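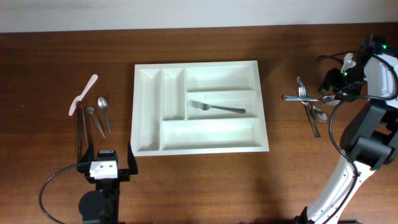
Erdal Yaman wants the trays checked before the cutlery goes back in, and would put that line first on the sheet. A crumb under the forks stays there until the next full empty, he writes, and by then it has usually set hard. Accepted. The order below is changed accordingly.

CUTLERY TRAY AND SMALL UTENSILS: INSPECTION SHEET
Site: Morkside, shared kitchen
Date: 16/10/2022
Checked by: Nerea Villanueva
Tray type: white plastic, five compartments

1. Tray taken out of drawer and set on a flat table. OK.
Comment: Do not inspect in the drawer. The rear corners are out of sight.

2. Rims free of cracks and sharp edges. OK.

3. Compartment walls and sloped sides wiped down, corners included. OK.
Comment: Use a damp cloth and mild soap. No scouring pads. Scratches in white plastic hold stains.

4. Tray dry before loading. OK.

5. Tray sits flat without rocking. ACTION.
Comment: Slight rock at one corner when pressed. Recheck in December. Replace if worse.

6. Forks: tines straight, no food between them, all handles pointing the same way. OK.
Comment: Forks go in the wide middle compartment, laid across the tray. One fork in first to confirm that the length fits, then the rest.

7. Butter knives: blade clean on both sides, no loose handles. OK.
Comment: One narrow compartment only. Sharp knives are not kept in this tray. They go in the block.

8. Teaspoons: bowls clean, no rust spots. OK.
Comment: Second narrow compartment. Two spoons showed water marks and were rewashed.

9. Plastic spatulas: blade edge smooth, no melted or split areas. OK.
Comment: Bottom compartment if the length allows. If the handle rides up over the rim, store in the utensil jar. A raised handle jams the drawer.

10. Drawer base vacuumed and wiped before the tray is returned. OK.

11. Drawer opens and closes fully with the tray loaded. OK.
Comment: Test twice. Open to the stop each time.

Remarks
Rakiya Mohammed asked whether the upper wide compartment should be labeled for tablespoons. No objection. Label the drawer front, as stickers on the tray come off in the wash.

Result: pass, one action open (item 5).

Contact Clolus Kitchen Safety | Copyright Clolus 2022 | Back to top

Related checklists
Drawer runners and stops
Knife block, monthly check
Cutting boards: wear and replacement
Dish rack and drip tray
Barroso site: pantry shelves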